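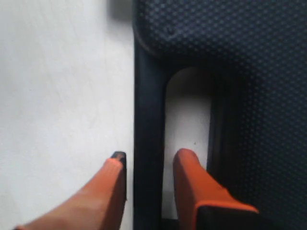
I have an opinion about finger pads, and Minttu Laitinen at Setthorpe has had to hear it twice, so now it's your turn. Swap them before they look bad!

Most shops I visit run soft rubbery fingers until a tote slips, then somebody turns up the grip force, and everybody goes back to lunch. I did it too, for years. The force goes up, the rubber wears faster, and by February you're squeezing a handle hard enough to leave marks on it (and blaming the tote supplier, naturally).

On our cell, the Naletti one, we change both fingers together every Monday, even if one looks fresh. It takes 11 minutes with the hand parked at waist height. Then I wipe the table, jog down slowly to a handle slot and check that the two tips come in level — one inside the slot, one outside, rim in between. If they don't, I loosen the mounts and start over. No closing the grip and hoping it sorts itself out.

People at Batuvthorpe tell me this is wasteful. Maybe! They log cycles and swap at 1323, which I find oddly exact, and I'll admit their scrap bin is emptier than mine. But a cycle counter doesn't know about the crash you had on Tuesday, and I'd still take a dull habit over a clever number.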